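Ticket 231: Carrots (and only carrots) going into stock twice after the Taltia update
Opened by: Ayman Belhaj, Daso Grocers
Opened: 27th March
Status: Solved, see the bottom

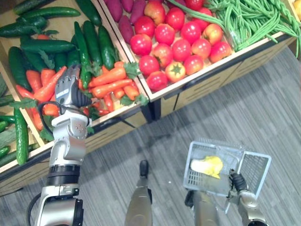

What's going on

Hi all! I run the back office for a small grocery and we've used Taltia for stock pretty happily for a good while, so please read this as a grumpy friend and not an angry customer. Since the last update, every time we book in carrots from the scale, the weight lands in stock twice. Put 14 pounds on the scale, print the label, and Taltia says we've got 28. Beets are fine. Onions are fine. Parsnips, which sit one line down from carrots in the item list, are fine. It's carrots, and it's driving me up the wall, because the reorder report now thinks we're swimming in them and won't suggest buying any (we ran out on a busy afternoon, and I got to hear about it from a lady making soup).

Our setup

Scale: Clevov counter scale, the one with the flip-up display, plugged into the network by cable
Label printer: Oei, the little gray one, hangs off the scale
Stock software: Taltia, newest version, on the office PC and on one tablet out on the floor
Carrots are sold loose by weight, item code unchanged for as long as I've been here

What I tried first

Turned everything off and on again, obviously. Scale, printer, PC, tablet, router, in that order, and then in the opposite order because somebody on another thread swore the order matters. It didn't for me.

Next I deleted the carrot item from the scale's memory and let Taltia push it back down. It came back with the right name and price, I weighed a test bag, and it went in double again. Same thing when I typed the item into the scale by hand.

Then I swapped the network cable. I had a theory about the scale sending a message, not hearing back, and sending it again. That would've been a nice theory if it hit every vegetable in the store, but I was tired and wanted to be doing something.

I also checked the scale itself with our test weights. Dead on. The printed label is always correct too, so whatever happens to the number happens after it leaves the counter.

Reply from Abdelilah Abdel Rahman, Taltia support

Hi Ayman, thanks for all the detail. Could you open Settings, then Devices, then Message Log, weigh one bag of carrots and one bag of anything else, and paste what you get? Please also tell us if the tablet was awake when you did it.

My answer

Did it with the tablet awake and with it asleep, no difference. Here's the log with the boring parts taken out:

Scale 3, item PARSNIP LOOSE, received, stock updated
Scale 3, item CARROT LOOSE, received, stock updated
Scale 3, item CARROT LOOSE, linked item found, stock updated

So there's an extra line! I've never seen "linked item found" before and I can't find it in the help pages. By the way, we don't have a scale 1 or 2 any more, those went when we redid the counter, and the one we kept just held on to its number. I don't think that matters but I'm throwing it in.

Reply from Abdelilah

That extra line is the clue. Linked items are for bundles, where selling or receiving one product also moves another one. Is there any bundle in your list that has carrots in it? It may be archived, so please tick "Show archived" before you search.

My answer, slightly embarrassed

Oh boy. Yes. Last August we did a soup pack, which was carrots, celery and an onion in a paper bag with a recipe card stapled on. It sold okay for a couple of weeks and then everybody forgot about it, me included. I archived it in the fall and never gave it another thought. It's still there under archived items, and the carrot line in it points to... carrots. The celery and onion lines are blank. I have a feeling I started taking the pack apart and then the phone rang.

So before the update, archived bundles were ignored, and now they aren't? That's my guess anyway. It would explain why the trouble started the same morning the new version went on.

Reply from Abdelilah

Your guess is right. The new version reads links from archived bundles during receiving, and it shouldn't. We've passed it to the developers. For now, please do this:

1. Back up your item list (File, Export, Full List).
2. Un-archive the soup pack.
3. Open its Contents tab and remove the carrot line.
4. Save, then archive the pack again.
5. On the scale, hold Menu and choose Reload Items.
6. Weigh a test bag and check the log.

My answer

Did all six. Step 4 gave me a warning, "Bundle has no contents, continue?", and I said yes with my fingers crossed. Step 5 took ages, long enough that I went and made coffee and the scale was still showing its little hourglass when I got back, so if you're reading this with the same model, be patient and don't pull the plug!

Test bag went in once. Just once! I did it again with a full load and it was right that time as well. Log shows a single line for carrots and no linked item.

Cleaning up the numbers

One leftover headache: the wrong stock figures don't fix themselves. The receiving history had over 17 bad entries, and I wasn't going to undo them one at a time. What worked was a stock take on the single item (Stock, Adjust, Count Now), where I put in the real weight and picked "Correction" as the reason. Don't pick "Waste" like I did the first time, or your waste report will look like you threw half a field in the dumpster. If you do pick it by accident you can reverse it from the same screen, as long as you haven't closed out the day.

The reorder report woke up right after that and asked for carrots.

Still open

Could the warning in step 4 say what it's going to do if you hit continue? I'd also love a help page on linked items. And if the label printer people are reading, the Oei still spits out one blank label after every Reload Items, but I'll open a separate ticket for that when I've got the energy.

Thanks Abdelilah, you were really patient with me. Okay to close this one from my side.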